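Trenness hand-held grippers, set of two -- buying notes and review after the first stretch of use

Posted 13 April 2020 by Zoi Manolakis

Quick one, written between other things, so excuse the typos. A few people asked what we ended up buying for the hand-held gripper work and what it really cost once everything was added up. Short version: I'd buy the Trenness set again. I'd order it differently.

Who I am for this purpose: I do the purchasing and planning for a small manipulation group. Not an engineer. I hold the spreadsheet, I chase the quotes, I sign for boxes. Eldana Gebremichael does the recording and uses the things every day, so anything below on handling is hers, scribbled on the back of a packing slip and typed up by me.

What we looked at

Three options on the list in February.

Option one, Felon. Lighter, nicer looking, closed case. Quote took forever. Spare fingers only sold with a whole new head, which killed it for me on the spot. Fingers are what wears. If I can't order fingers I'm not ordering the tool.

Option two, build our own from printed parts. Győző Szabó was all for it and he's probably right that the parts are cheap. His hours aren't. I put his time in the sheet at the real rate and the home build came out as the most expensive of the lot. He still brings it up.

Option three, Trenness. Ugly, screws everywhere, cables out in the open. 883 per unit before tax, fingers and pads sold seperately, actual person answering the phone. Went with that.

The money

883 each, two units. Fine. That is the number everybody quotes at each other and it's not the number you pay.

Not in the box:
Cables long enough to be any use
Storage for the recordings
Pads
Tags, if you want spares of the printed ones
Shipping, which was 38 and came as its own invoice three weeks after the rest, so it landed in the wrong budget line and I had to write a memo about it. A memo. For 38.

My advice is take the unit price and put a third on top. We didn't, first time round, and I ended up borrowing from the furniture money. Which leads to the next thing.

Props are equipment

Please put props in the budget. Doors, cabinets, cups, soft toys, the table, curtains, clips. Each one is small and each one gets bought on somebody's own card and claimed back a month later with a receipt you can't read. Dorottya Csizmadia in accounts has been patient with us but there are limits. Make one line, call it props, put real money in it.

Also budget for the props getting beaten up. Door work in particular. Handles come loose, stickers peel, the hinge side starts to sag. We buy cheap and replace.

Build

Sturdy. Heavier than I'd like, Eldana says fine for a morning and not fine for a whole day. Plan on shifts, or on two people swapping. That's a staffing cost and should go in the plan next to the hardware, I had it nowhere.

Finger surfaces are ridged and grip well on most of what we've thrown at them. The orange pads behind are the consumable part. Ours are holding up better than expected but I keep a bag in the drawer. Smooth flat surfaces are where she complains the most -- big panels, anything without an edge to get hold of.

Screws: lots. Good, because you can take it apart. Bad, because they work loose. Get a proper small driver and leave it on the bench, tied down if your bench is like ours. Threadlock helps on the outer ones.

Tags on the fingers are black and white squares, one per side. Keep them clean. A thumb over one and the take is no good, and you don't find out until later. New people do this constantly for the first week.

Cables

Biggest gripe. They hang. They get caught on table corners, chair arms, sleeves. Trenness will sell you a sleeve kit, Hegedűs sells a generic one that fits just as well, buy the generic. Clip it at the elbow and not at the wrist. Whichever way you go, leave slack, we pulled a connector out early on by being tidy.

And get tape. Yellow, bright, any brand.

One unit or two?

Two. This is where I changed my mind. I had one unit in the original plan and a second as a maybe for later in the year. Eldana argued for both at once and she was right. Doors are the obvious case. With one you can pull or you can push, and then you're putting it down to do anything else. With a second in the room you can come at the door from another side, and two people can work on the same object and get in each other's way, as people do.
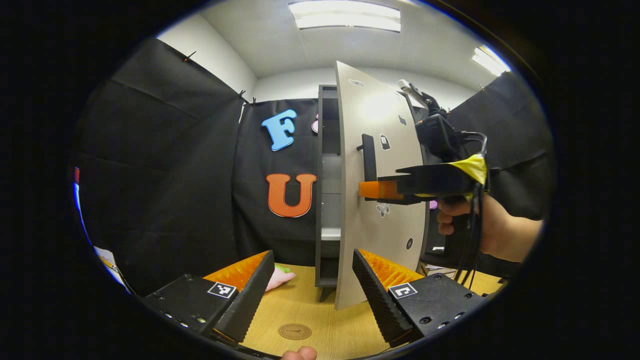
Cabinet door work, two grippers in hand.

Cost of the second unit is not double, by the way. The storage, the driver, the tape, the curtains, you already have those. If you ask for both on one quote they knock a bit off, they won't offer it. Ask.

Space

Plan for more table than you think. Two people, two tools, one cabinet and a few loose toys fills a tabletop fast. Curtains are worth the money, plain black, clipped along the top. We put foam letters up on ours. Check your ceiling lights before you commit to a room too, changing rooms afterwards cost me a week of emails with facilities.

Delivery and support

Ordered in February, came in two boxes on different days. First box had the heads, second had everything that makes the heads useful. Don't book people in to record until the second box is in your hands.

One head had a sticky trigger out of the carton. Phoned, got Magdolna Magyar, new part sent without any fuss and no form to fill in. That phone call is half the reason for the score at the bottom. I've had suppliers charge more for the apology than the part.

Manual is thin. Assembly pages ok, calibration pages look like they were translated twice. Győző wrote us a one-page version and it's taped inside the cupboard.

Flitness do a training half-day for this sort of kit. We skipped it. Wouldn't skip it again if I had more than two new people starting together, but for a small group Eldana showing you is faster and free, well, her time, see above.

If I was doing the sheet again

Two units on one quote
Spare fingers, one full set per unit, same order so the shipping is shared
Pads, a bag
Cable sleeves, generic
Small driver and threadlock
Storage, double whatever the person recording tells you
Props line, with its own code
Swap-over hours for whoever holds the thing
A bit kept back for the invoice that comes late

Leave the carry case off. We bought one. It lives under the table and has never been carried. Same for the desk stand, it holds one unit badly and falls over with the cable attached.

Lead time, tell whoever approves your budget it's a month and hope for less. Mine wanted a date to the day and I gave one, stupidly.

Pros: strong, fixable, parts sold one by one, real support
Cons: weight, cables, thin manual, extras add up quick

Score: 7 out of 10. Would be higher with decent cables in the box.

Comments are open, I'm slow at answering. If anyone has a source for the orange pads that isn't Trenness, please post it, I need to reorder soon and thier price has gone up.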